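"The planner was never wrong, it was only late"

Mayu Tsuchiya writes planning software for small robot arms. She joined Grultura three years ago, and since August she leads the work on Kumsa, the part of their software that decides which object to pick next and how the arm should go there. I spoke with her by video for one hour, and later with her colleague Abdul-Rahman Ackah, who takes care of perception.

I began with the delay, because many users complained of it last year. "Yes, they were right," Tsuchiya said. "The old version made a complete plan, from first look to final drop, before the arm moved. When something rolled, we threw away everything and began again. The planner was never wrong, it was only late."

In the new version the plan is made in short pieces. The first piece must be safe, and the others can stay rough until the arm comes closer. A new piece is ready in 13 milliseconds on their test computer. The old planner needed 580 for the full path. "People ask me which clever method we use," she told me. "Mostly we removed things. We had a smoothing step which ran two times, and it was there for two years."

Ackah has a different worry. Soft things have no fixed shape, and his part of the software, called Clurach, must guess where a toy ends and its neighbor begins. "With a box, you see three corners and you know the rest," he said. "With a plush bear you know almost nothing. It can be folded, it can lie on its face." He labeled 3,000 views by hand with one student - he does not recommend it - and still the small toys are joined together in the result more often than he likes.

Do the two of them agree on who should solve this? Tsuchiya laughed. "He wants me to push the toys apart before we pick. I want him to give me two guesses and say how sure he is of each one. Now we do a little of both." The guesses go to a viewer named Jellau, where a user can stop the clock and see why one grasp was chosen over another. She believes this tool saved her more time than the faster planner.

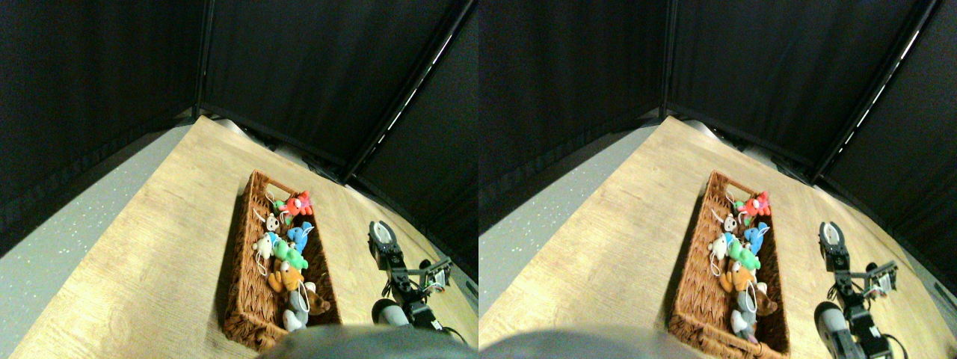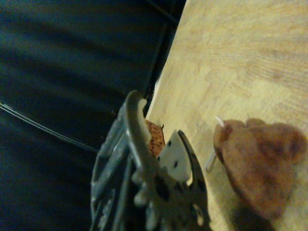 Photos: Grultura

For the next release they want to let the wrist view correct the plan in the last few centimeters. At present the wider view has the final word, and Ackah finds this strange. "When the fingers are close, the wrist sees better," he said. "But it also sees a lot of finger." Tsuchiya would not promise me a month. She first wants to rewrite the tests, which only her own computer can run.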